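Nachbarschaftshilfe Zernton – Fragen und Antworten
Rubrik: Gemeinschaftsräume und Waschküche

Ordnung der Flüssigmittel im Waschraum: nach Farbe oder nach Verwendungszweck?

Eingestellt von Hausgemeinschaft Ader

Unsere Hausgemeinschaft unterhält im Untergeschoss einen gemeinschaftlich genutzten Waschraum mit 2 Frontladern. Seit Mai werden Waschmittel, Weichspüler und Fleckenmittel nicht mehr in den einzelnen Wohnungen gelagert, sondern zentral beschafft und in einem offenen Regal neben den Maschinen bereitgestellt. Angeschlossen sind derzeit 16 Haushalte.

In der letzten Besprechung konnte über die Anordnung im Regal keine Einigung erzielt werden. Ein Teil der Bewohnerschaft wünscht eine Aufstellung nach Flaschenfarbe, da sich Fehlgriffe so am schnellsten erkennen ließen. Die übrigen Haushalte bevorzugen eine Sortierung nach Verwendungszweck, also Vollwaschmittel, Feinwaschmittel, Weichspüler und Sonstiges jeweils auf einem eigenen Boden.

Wir bitten um Mitteilung von Erfahrungen zu folgenden Punkten:

Welche Ordnung hat sich bei mehreren Nutzern auf Dauer gehalten?
Auf welcher Höhe sollten kleinere Gebinde stehen?
Ist ein offenes Regal unmittelbar neben der Maschine vertretbar, oder ist ein Abstand einzuhalten?

Der Raum ist schmal, die Stellfläche für das Regal beträgt in der Tiefe nicht mehr als die Maschine selbst. Eine Abschließbarkeit ist bislang nicht vorgesehen. Kinder haben nur in Begleitung Zutritt, wobei sich dies erfahrungsgemäß nicht lückenlos überwachen lässt.

Antwort von Asadness

Nach Farbe. Haben wir auch so, geht einwandfrei. Wichtig ist nur, dass beim Nachkauf dieselbe Sorte genommen wird, sonst steht plötzlich eine lila Flasche da und keiner weiß, wohin damit.

Antwort von Waschraumverwaltung Akbulut

Sehr geehrte Hausgemeinschaft,

die Waschraumverwaltung Akbulut betreut mehrere Gemeinschaftswaschräume und nimmt zu Ihrer Anfrage wie folgt Stellung.

Zur Sortierung: Eine reine Sortierung nach Verwendungszweck setzt voraus, dass alle Nutzer die Etiketten lesen. Dies ist nach unserer Beobachtung nicht der Fall, insbesondere nicht in den Abendstunden und bei wechselnder Mieterschaft. Eine reine Farbsortierung versagt wiederum, sobald ein Hersteller die Flasche ändert. Wir empfehlen daher die Verbindung beider Verfahren. Für jeden Verwendungszweck wird eine Sorte festgelegt und über einen längeren Zeitraum beibehalten. Die Farbe der Flasche dient dann als Kennzeichen, und ein Aushang am Regal ordnet jeder Farbe den Zweck zu. Der Aushang ist bei jeder Änderung der Bestellung zu erneuern.

Zur Aufstellung im Einzelnen:

Gleiche Flaschen stehen in Reihen hintereinander. Entnommen wird stets von vorn, nachgefüllt von hinten. Wer eine angebrochene Flasche zurückstellt, setzt sie an die vorderste Stelle ihrer Reihe.

Jede Farbe erhält einen zusammenhängenden Abschnitt. Angebrochene Reihen werden nicht mit einer anderen Sorte aufgefüllt, auch wenn dadurch vorübergehend Lücken entstehen.

Kleine Gebinde gehören auf dieselben Böden wie die großen, jedoch an das seitliche Ende der Reihe. Werden sie hinter hohe Flaschen gestellt, geraten sie in Vergessenheit und werden doppelt beschafft.

Mittel mit Gefahrenkennzeichnung, etwa chlorhaltige Bleiche oder Entkalker, gehören nicht in ein offenes Regal. Hierfür ist ein abschließbarer Schrank vorzusehen. Angesichts Ihres Hinweises auf Kinder raten wir an, den Waschraum insgesamt mit einem Schloss zu versehen.

Zum Abstand zwischen Maschine und Regal: Ein Regal direkt neben dem Gerät ist in schmalen Räumen üblich. Es muss jedoch an der Wand befestigt sein und darf das Gehäuse nicht berühren, damit sich die Schwingungen beim Schleudern nicht auf die Flaschen übertragen. Die Tür der Maschine muss sich vollständig öffnen lassen. Warnhinweise am Gehäuse sind frei zu halten und dürfen nicht mit eigenen Aushängen überklebt werden. Bei einem hohen weißen Regal neben einem silbergrauen Frontlader ergibt sich aus farbweise gestellten Flaschen, von Rot über Grün und Orange bis Gelb, folgende Wirkung:
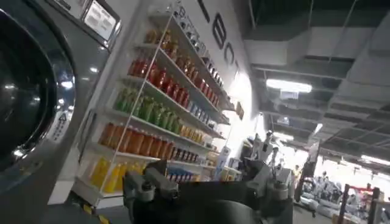
Pflege des Regals

Die Böden sind regelmäßig feucht abzuwischen, da herabgelaufenes Waschmittel antrocknet und die Flaschen festklebt. In den von uns betreuten Räumen geschieht dies am Mittwoch vor Beginn der Waschzeiten. Tropfende Verschlüsse sind sofort zu reinigen. Flaschen ohne Deckel werden aussortiert.

Umgefüllte Mittel in neutralen Behältern lehnen wir ab. Sie sind im Schadensfall nicht zuzuordnen, und die Dosierangaben des Herstellers fehlen.

Für Rückfragen zum Aushang steht Ihnen unsere Verwaltung über das Kontaktformular dieser Seite zur Verfügung.

Antwort von Mietertreff Zernton Nord

Ergänzend zu den vorstehenden Ausführungen möchten wir auf die Dosierung hinweisen. In unserem Haus mit 13 Parteien wurde anfangs erheblich mehr Waschmittel verbraucht als vorgesehen. Abhilfe hat eine Dosiertabelle geschaffen, die neben der Steckdose hängt und den Härtebereich des örtlichen Wassers angibt. Dieser ist beim Wasserversorger zu erfragen.

Von der Sortierung nach Zweck sind wir nach kurzer Zeit wieder abgekommen. Die Feinwaschmittel standen regelmäßig beim Weichspüler.

Nachtrag der Hausgemeinschaft Ader

Wir danken für die Hinweise. Das verbundene Verfahren wird der nächsten Besprechung zur Abstimmung vorgelegt. Das Regal wird unabhängig davon an der Wand verschraubt, und die Bleiche ist bereits in den Schrank im Trockenraum umgezogen.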